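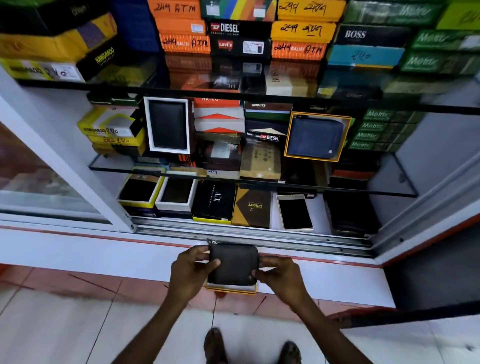

Planard footbridge, new ramp option

villodis_west
29/03/2019
So the revised drawings for the footbridge over the rail cut are up and the ramp on the east side is now a switchback. 399 feet of ramp to get up to the deck. Elevator is "phase two". For those who dont know the site, the east landing comes down right at the shopping arcade, where the little stores are, the one with glass cabinets stacked with boxed wallets, yellow Kangaroo boxes up top, white tile floor. That arcade gets its customers from people walking past. New ramp turns away from it and drops everyone at the bus loop. Thoughts?

deckload
Saw it. Switchback is fine, grade had to come down somewhere. Old one was too steep for a wheelchair, my mother wouldn't use it.

Gonura_fan
399 ft is not fine. Pushing a stroller up that in August? No shade anywhere on the section drawing. They did the same thing at Gonura and people just cut across the tracks until the fence went in.

deckload
Gonura had stairs only for the first year. Not the same.

Gonura_fan
Stairs AND a ramp. Ramp opened in October, same time as the lights. I used it every day.

deckload
ok, I stand corrected on the ramp. Still think the grade matters more than the length.

tworoofs
Can we talk about the deck width. Went from 23 feet to something way skinnier and the benches are gone. First version had planters, seats, a wide spot in the middle where you could stop and look down the valley. Now its a pipe you walk through. Who is going to hang out in that

villodis_west
Width is on sheet 4, they don't give one number, it tapers. Agree about the benches.

slabedge
Unpopular opinion, I dont want people hanging out on a bridge. I want to get to the train. 800 people come off the 5:40 and they all want to go the same way.

tworoofs
All the more reason for it to be wide??

slabedge
Fair. Wide yes, planters no.

Gonura_fan
Back to the arcade. Did anyone ask the store owners? The Văduva block got bypassed when the underpass moved and about half those units are still papered over.

villodis_west
There was a comment period, 73 responses, no breakdown by who sent them. I wrote in asking for a second stair straight down to the arcade doors. No answer yet.

deckload
Second stair I would sign for. Cheap, and keeps the ramp how it is.

slabedge
Same. Where do we send it

villodis_west
Planning desk at Villodis town hall, second floor. Put the sheet number in the subject line or it goes in the general pile. Will post the adress tonight when I'm home.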